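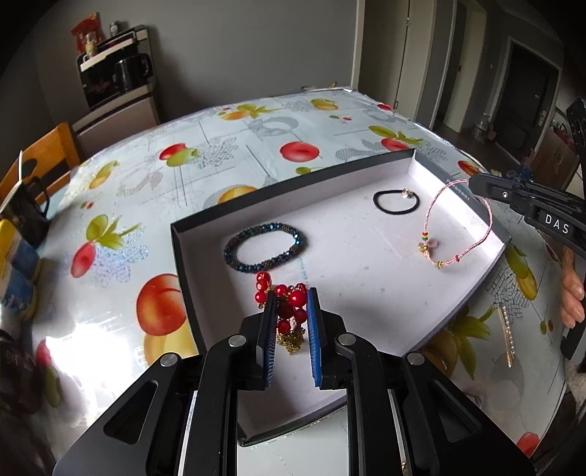

Kirsten Gosselin objects to item 4 before the rest of the list has been read: a second pair of fingers per unit should be bought with the first order, she writes, and charged to equipment, as the consumables line will be spent by May.

Her objection is entered under item 4. The remaining items follow in the usual order.

PRE-PURCHASE INSPECTION CHECKLIST
Hand-held grippers, small-item handling
Site: Sutherland
Supplier under review: Tresoden
Inspected by: Darlene Cloutier
Comments by: Kirsten Gosselin, Dušan Kovačević, Lise Bouchard

Marks: P = pass, F = fail, H = hold until supplier answers

1. Finger closure. Fingers meet evenly along the full pad length with no side play at the pivots. P
Comment (Cloutier): Checked dry, then again at the end of the shift. No change.

2. Pad surface. Ribs intact, no lifting at the corners, no glue on the gripping face. P
Comment (Kovačević): Beaded jewelry and fine chain are the hardest items on our list for pads. Chain works its way in between the ribs. Add a wipe-down and a look under good light to the daily check.

3. Pinch points. Openings in the body and gaps at the pivots checked for finger access with the tool fully open and fully closed. H
Comment (Cloutier): Supplier's sheet covers the closed position only. Asked for the open position in writing.

4. Spare parts. Pads, fingers and pivot screws available as separate order lines. P
Comment (Gosselin): See above. Fingers go on the equipment line.
Comment (Bouchard): Agreed for fingers. Pads stay in consumables, otherwise we have to reopen the budget each time a set wears out.

5. Grip force on fragile items. Lowest force that holds a bracelet through a lift, a move over the tray rim and a release. H
Comment (Kovačević): Tested on strung beads only. Hold until we have tried items with glued-on parts. Hair clips with pearls are in the work list and should be in the test.

6. Two operators at one table. Reach of both tools marked, no crossing over the tray without a call. P
Comment (Cloutier): Passed with the call procedure. Without it I would mark F.

7. Work surface. Flat, stable, no loose edges, glare checked from the operator's position and from the camera's. F
Comment (Cloutier): Glossy table covers throw back too much light. Price a matte cover or a blind. The blind is cheaper if the Hillel room gets one in the same order.
Comment (Bouchard): Put both on the request and let purchasing choose.

8. Trays. Shallow, rim height no greater than 40 mm, inside color in clear contrast to the items. P
Comment (Kovačević): White interiors are fine for dark and colored beads. Order a few dark ones for light items.

9. Floor and walkways. Cartons, water jugs and bags kept out of the operator's path. H
Comment (Cloutier): Needs a storage shelf. Not in this budget. Carried to the facilities list.

10. Tool weight and wrist load. Limit 700 g including camera mount. P
Comment (Gosselin): Weighed with the cable attached. The cable clip should be quoted as part of the tool and was not.

BUDGET NOTES

Ceiling for this round is $3000, tax and shipping included. The Tresoden quote fits with one set of spare fingers per unit and does not fit with two. The Sesitz quote is lower on the tool and higher on every spare, and it gives no lead time for pads. Ask for one before comparing.

Table covers and trays may be bought locally and should not wait for the tool order.

Items 3, 5 and 9 stay open. Item 7 blocks sign-off. Cloutier to reinspect item 7 on Monday, once the cover samples are in. Kendra Ouellet holds the purchase request until then.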